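Budget for a second pair of hand-held grippers?

Jistadura
We have one pair of grippers and a white table for stick-and-cup tasks. I have 500 dollars left until May.
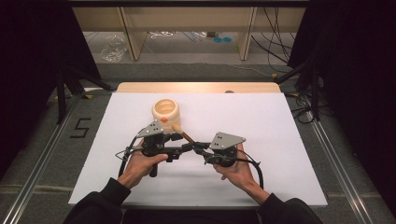

Do I buy spare finger pads or save toward a second pair?

Giltness
Pads first. Ours were 89 a set, cables extra. Get a quote with shipping, mine went from 239 to some 526 once I added mounts.

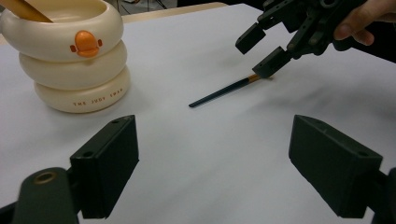 Also price the small links and pins.

Major
depends how many people you have

Contact | © Allero Help | Back to top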